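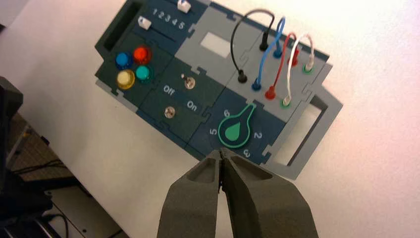

Photo: Paju Lab, Stokside

The hardest thing on the board is the dial. Ximena Magaña says so before anyone has asked, while a dozen visitors are still finding somewhere to put their coats.

It is a December afternoon in Stokside, and the Paju lab has opened its doors to anyone who wants to come in. Most of the people here work in the industrial park next door. A few have brought children, who go straight to the table where the arm is set up.

The board on that table is built from panels that lock together like a jigsaw puzzle. There are push buttons in four colors, a pair of toggle switches marked Off and On, sliders with a scale from 1 to 5, looped cables with a plug at each end, and a dial with numbers around it. Each one asks for a different kind of touch, and Magaña's group has spent two years on them.

"A button forgives you," she says. "You come down anywhere near the middle and it works. The dial you have to hold, and you have to keep holding it while your wrist turns."

She starts with the buttons. The gripper comes down with its fingers closed, presses blue, then yellow, and backs off. It is slower than a person would be. One of the children says so, and Magaña agrees with him.

The toggle switches take longer. On the first try the fingers slide past the lever and the arm stops. Heino Mets, who wrote much of the control software, leaves it alone. It backs up, comes in lower and flips the switch. Mets makes a note on a clipboard.

The group has logged 600 attempts at the switches since summer and 700 at the cables. The dial has 186, partly because each one takes so long to reset by hand.

Inese Paulauskas drove over from Nornedero, where she runs the packing line at a small parts plant. She wants to know what happens if the board gets bumped. Mets turns it a little on the table – it already sits at a slant – and runs the button routine again. The arm finds blue without trouble and catches the yellow one near the rim.

"I'd want to see that fifty times," Paulauskas says.

The dial comes last, at four o'clock. The fingers close on it, turn it partway and lose their hold. Magaña runs it again and this time the pointer gets to the number she called out. There is some clapping. She resets the arm for the next group, which is already waiting in the hall.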